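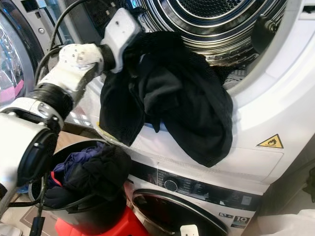 The Rurano is a long, bendy brush for getting lint out of the parts of a dryer you can't reach with your fingers or your vacuum. It weighs 208 grams, measures 106 cm from grip to tip, and will never be the most exciting thing you own. Kristof Dijkstra designed it after losing a perfectly good wooden spoon down the filter slot of his own dryer. The spoon is still in there.

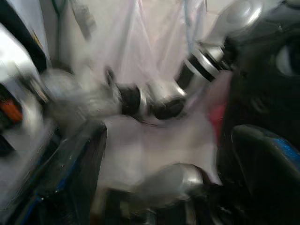
*Silver and black, in motion.*

## What you get

- One Rurano brush, nylon bristles on a twisted steel core
- One spare head, for when the cat finds the first
- A hanging loop that fits most hooks and almost every nail
- A 2-year guarantee against shedding (the brush, we mean)
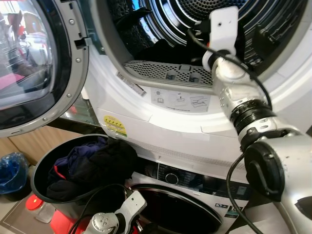 Lint is mostly your clothes, leaving you a little at a time. Pulling out the filter and rolling the fuzz into a gray sausage is satisfying work, but plenty slips past into the slot underneath, and there it stays until you go in after it. On a dryer with its filter grille along the lower lip of the opening, take the laundry out first, especially if it's a tangle of black clothes that will show every bit you stir up. Then lift out the filter, feed the brush in slowly, twist, and pull. Unplug the machine before any of this.

The bristles come in 3 stiffnesses: Soft, Regular, and Holub. The last is named after our stockroom manager. He asked for it.

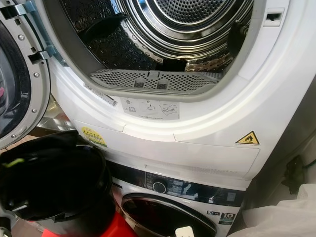

## Fit and care

The core bends by hand and holds its shape, so it suits top slots, front slots, and the gap behind the refrigerator. Please don't use it on heat pump fins, which dent if you look at them sharply. Wash the head in warm soapy water and hang it up to dry. It is not dryer safe.

## Ordering

Sold by Loltari and shipped from our Mengate warehouse. Spare heads are sold separately, in gray only. Page updated 12/11/21.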